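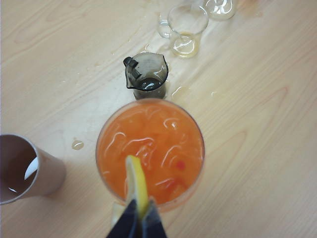

Lemon wedge going into an orange drink with ice. Small jug and pitcher behind the glass.

Tips for buying a small robot arm for the drinks counter

We have a small café in Plarholm, with a long counter and not much space behind it. Last November we decided to buy a robot arm for the cold drinks: ice, juice, a piece of fruit on the rim or in the glass. I made the plan and kept the list of costs, and some parts of the list I wrote too late. These are my notes for other people who want to do the same in a small kitchen.

Write down the work before you look at arms

Take one drink from your menu and write every movement of the hand. For our orange cooler it is: take the glass, put ice, pour from the small jug, pour from the pitcher, take the lemon, put the lemon in. Then mark the movements you want to give to the arm. We marked only the last four. A person still takes the glass and puts the ice, and this made the whole plan cheaper.

If a seller asks "what do you want to do with it?" and you answer "drinks", you will get a price for the biggest model. Send the list instead.

The price of the arm is not the price of the station

Our first budget had one line, the arm. The second had many more. Please put these in from the beginning:

- gripper and one spare set of fingers
- mounting plate and screws for your table
- delivery, and somebody to carry it up the stairs if you have stairs
- training hours for the staff
- glasses, jugs and pitchers bought again, all in the same size
- cloths and trays

In our case the extras came to 840 dollars, without the training. The glasses were the surprise for me. We had many kinds, collected over the years, and a large round glass and a narrow one need different settings. Choose one glass per drink and buy enough of them that you can break a few.

Fingers matter more than the arm

For soft fruit, ask what the fingers are made of, how wide they open and how you set the force. Wide flat fingers are good for a jug handle but they can hide a thin slice of lemon, and then it is hard to see if it is held well. Bring your own lemons to the demonstration. Cut some thick and some thin. At Semden, where we bought, they let us try for a whole afternoon, and we came home with a rule for the knife: wedges, not thin rounds.

Ask also if the fingers come off without a tool. Citrus juice is sticky and you will wash them many times in a day. Ours need a small key, and the key gets lost, so buy a second key.

Plan for spills

Every drink station has drops on the table, with a robot or without. Liquid between the vessels makes a glass slide when it is touched, and a glass which moved a little is a glass in the wrong place for the arm. We put these in the plan:

Wipe the table after every 4 drinks, also if it looks clean.
Keep the vessels in one line, in the same order, with marks under them.
Put cups which are not in use away from the line.
Ask for the protection class of the gripper in writing. "It is fine with a little water" is not an answer.

A pale wooden top is nice for the customers, but it shows rings and it drinks the juice if the finish is old. If you keep wood, put money aside for a new coat of a food-safe finish every year. Steel is easier but has reflections, and one camera we tested did not like them. Clear glass can also be difficult for a camera. Test with a full glass and an empty one, because they look different from the top.

Measure from the top and from the side

Draw your counter on paper in real size and put the real jugs on it. Handles take more room than you think. Turn all handles to the same side. Our drawing was 70 centimeters deep and on paper everything was fitting, but the pitcher was too tall for the arm to pass over it. We changed to a lower one.

Buy, rent, or wait

We had three offers. Semden sold us the arm with a one-year guarantee. Novus wanted to rent by the month, and the rent had cleaning parts inside, which is good if you are not sure. Chauhan offered a used arm at a very good price, but the spare fingers for this model had a delivery time of 23 days. For a café in summer this is too long. Before you compare prices, ask each seller how fast you get a broken finger replaced, and who pays the shipping.

Keep the old way ready

Leave a knife, a board and a pair of tongs at the station. On a busy morning a person with tongs is faster, and you don't want to search for them in a drawer.

Next I will write about cleaning products for the gripper. I am still testing two of them.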